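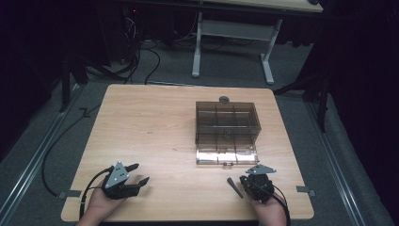
Ticket: Sorting task, small parts into divided box
Component: Tarkeo policy, two-arm cell
Status: Open
Priority: Medium

Summary
The policy trained on hand-held gripper demos stalls when placing small parts in a compartment box with clear tinted walls. Opaque trays are fine. The Tokcombe shop wants parts sorting as its first unattended chore, and its boxes are all the clear kind.

Steps to reproduce
1. Load the Friday checkpoint (2,459 demos).
2. Set one part on the table and leave the box lid open.
3. Run the sort task.

Expected: part released inside a compartment.
Actual: the arm stops above the divider, drifts sideways and times out. On some runs it lets go on top of the wall.

Log
09:10 — Checked calibration on both wrist cameras. Within limits.
09:40 — Replayed 1,095 demos from the opaque tray set. No fault found.
10:25 — Suspect glare. Dividers show up as thin bright lines from the wrist view, and the rim highlight is stronger than either. The model may be reading the rim as the near wall. 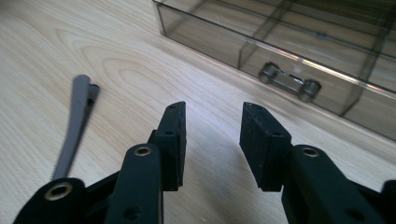

10:50 — Finger width is the other suspect. With the fingers open, the pads need more room than a narrow compartment gives. People doing the demos tilt the tool to get around this. The policy seldom does.
11:30 — Dimmed the overhead light. 4 of 9 placements good, up from none. Not enough to sign off.

Comment from Khumalo integration
Can we tell Tokcombe it works with opaque trays only?

Reply
Yes, for now. It can't take over the bench job yet — a person still has to handle the clear boxes. Bondon is quoting narrower pads.

Next actions
- Collect more clear-box demos under mixed lighting.
- Retest with narrow pads when they arrive.
- Keep this ticket open until both are done.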